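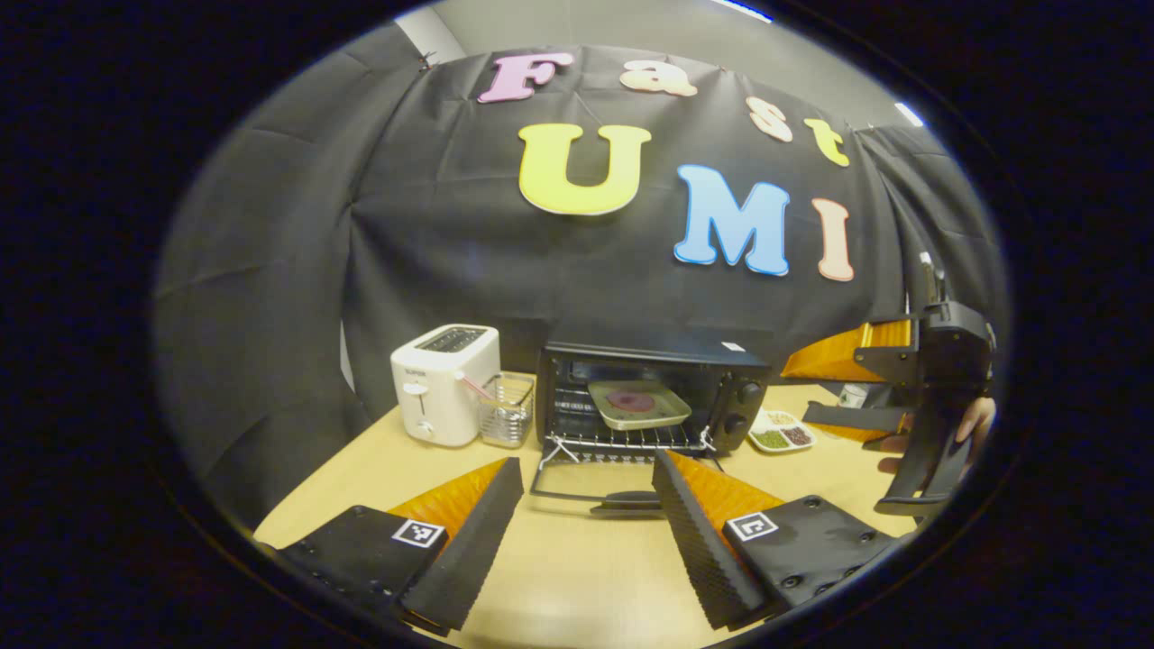
30 April 2021

I've been rewriting our rules for recording kitchen tasks with the hand-held grippers, and Calum Gunn asked me to put them somewhere he can link to. The old sheet from Matheson was up to 5 pages long depending on who printed it, and people stopped at the first one.

Toaster oven tasks are where most of the arguments come from, so I'll start there.

The oven door is fully open before a gripper goes inside. Half open doesn't count. If the door creeps up, stop and redo the take.

Unplug the oven and leave it unplugged. At Pritton they ran theirs at 200 degrees for realism and the finger pads didn't like it. Food goes in and comes out cold.

When two grippers are in use, say out loud which one is going in. The other one waits outside the door opening. Both people can't reach for the plate at once.

Keep the square markers on the mounting plates clean and clear of sleeves. Wipe them before each session with a dry cloth. Alasdair Farquharson wants them checked after every 100 takes too, and I've added that.

Side dishes stay on the table beside the oven, never on top of it or on the door. The door on ours will not hold a full dish.

A dropped plate ends the take. Don't pick it up with your free hand and carry on. We lost most of a day at Brindoldale sorting out takes where someone had done that.

Keep the bad takes. Label them as bad and write one line about why. Maranari deletes theirs and I still think that's a mistake, but they have their own storage bill to worry about.

I haven't written the part about liquids yet. That should be up in June.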